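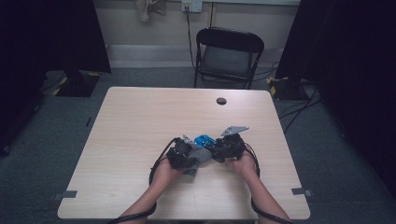

Okay so I am going to say it. Theme parks should bring back the plain old line.

I've been an annual passholder at Cestaner for a long time, long enough to remember when the Iltar coaster had a wood fence and a guy with a clicker at the gate. You walked up. You saw how many people were ahead of you. You stayed or you left. That was the whole system.

Now? Phone out at 7 a.m. Still in bed. Tapping at a return window for a ride I may not even want by 2:40 in the afternoon. Missed it by a minute last August and got a window for 8:15 at night, with two kids who are asleep on their feet by seven.

I know the argument for the virtual queue. Less standing in the sun. More time to eat, shop, look around. Fine. I believed it too, the first season. But look at what people do with that free time. They get in another line. The standby for everything else goes up, because all those "free" people have to be somewhere and the park didn't get any bigger. Nidham, the boat ride in the back corner that used to be a walk-on, posted 70 minutes on my last visit. Seventy! For Nidham! I love that ride, I love the dumb otter at the end, but it's a boat that goes past some rocks.

And then the paid lane. $30 a person to skip ahead on the Iltar, on a day when you already paid to park. For a family of four that's almost the cost of a cheap hotel room, for one ride. My brother in law bought it and said it was worth every penny. Sure. It's worth it because the regular line got so bad. The park sells you the problem, then the fix. He didn't want to hear that, we were eating.

What I miss is the line itself, weird as that sounds. The old Iltar queue had stuff in it. Fake mail room, crates with joke labels, a radio playing a weather report that never matched the weather. My daughter learned to read half of those labels out loud one summer. It was part of the ride. Somebody sat down and designed that. On the new side you scan, walk a long bare hallway, and you're on. All that work just sitting behind a chain.

There's a guy who posts on the passholder board, Sorin Kos, who worked the front gate for several seasons and argues the other way. His point is that the old lines were miserable for anyone who can't stand for two hours, and that the people who romanticize them mostly had good knees. I've gone back and forth on this and I think he's right about the problem. Bad knees shouldn't mean no coaster. But give those folks a real return time, free, no fuss, asked for at the ride. Parks did that before the app. It doesn't take an app for everyone.

Compare Stojanovska. Smaller park, three hours farther for us, so we only do it once a year. No app to speak of. The sign out front says how long, and it's usually right to within a song or two. We waited 119 minutes there once for the new drop tower, (I timed it, yes, I'm that person) and it's still a day my kids bring up. They played some hand clapping game with the family behind us, from out of state somewhere. We split a bag of kettle corn with total strangers. Nobody was refreshing anything.

Same kids, at Cestaner, two months later: heads down, asking me what time our window is. Over and over. I was just as bad. I spent the parade looking at a loading circle. Missed the whole stilt walker section, which is the best part of the parade and I will not be debating that.

Cost matters too. Our passes went up 200 dollars over what we paid before the app came in. The email said it was for "enhancements." I asked at guest services which ones. Very nice kid at the desk, printed me a map.

So what would I do. Pick a few days a month, slow ones to start, and run the whole park standby only. No windows, no paid lane. Open the old Iltar queue back up, turn the radio on. Put honest wait times on the boards. Then ask people at the exit how there day was. Maybe I'm wrong and everybody hates it. I'd at least like to see them try it before they put the otter boat on the app, which is the rumor for next season.

We have not renewed yet. The deadline is coming and my daughter keeps asking. Probably will, if I'm being truthful, she has the height for the big coaster now and has been waiting on that since she was four. But I'm skipping the paid lane, and if the 7 a.m. thing doesn't work out we're going to go stand in whatever line is left and read the lables.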